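Visita técnica a la planta de tratamiento de agua de Wandandale

9 de abril de 2018

La planta potabilizadora de Wandandale abastece a la parte alta del municipio y a la zona industrial de Pevley. La visita comenzó en el edificio de control y siguió el recorrido del agua, desde la captación hasta el depósito de cabecera.
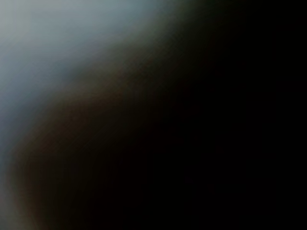
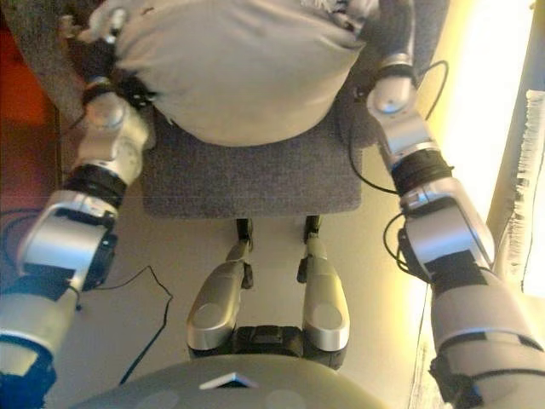

Imágenes tomadas en un mismo lugar y en una misma ocasión.

El agua bruta llega por gravedad desde el embalse de Lenora a través de una conducción de fundición dúctil de 1.423 metros. En la arqueta de llegada se miden caudal, turbidez, pH y conductividad. La turbidez de entrada sube con rapidez después de las lluvias; en marzo hubo que corregir la dosis de coagulante varias veces en un mismo turno, según el registro que se nos mostró.

La coagulación se hace con policloruro de aluminio en una cámara de mezcla rápida. Siguen dos floculadores de paletas y un decantador lamelar suministrado por Dehghan. Las lamas se cambiaron el año pasado — las anteriores presentaban deformaciones en el tercio superior — y el fango se purga ahora mediante válvulas temporizadas.

La filtración es el tramo más antiguo de la instalación. Son filtros abiertos de arena, con lavado por aire y agua a contracorriente. El lavado se inicia por pérdida de carga o por tiempo, lo que ocurra antes. Cada ciclo consume 447 metros cúbicos hora durante la fase de agua, caudal que obliga a escalonar los lavados para no vaciar el depósito auxiliar. El agua de lavado se recupera en cabecera tras un reposo.

La desinfección final emplea hipoclorito sódico, con control por cloro residual en la salida. El depósito de agua tratada tiene 3.000 metros cúbicos y está dividido en dos vasos independientes, de modo que uno puede limpiarse con el otro en servicio. No se accedió a su interior.

En el turno de preguntas se trató sobre todo el destino de los fangos. Actualmente se espesan y se deshidratan en centrífuga; la sequedad obtenida es irregular y se estudia cambiar el polielectrolito. Quedó pendiente la visita al bombeo de Pevley, cuyo acceso estaba en obras.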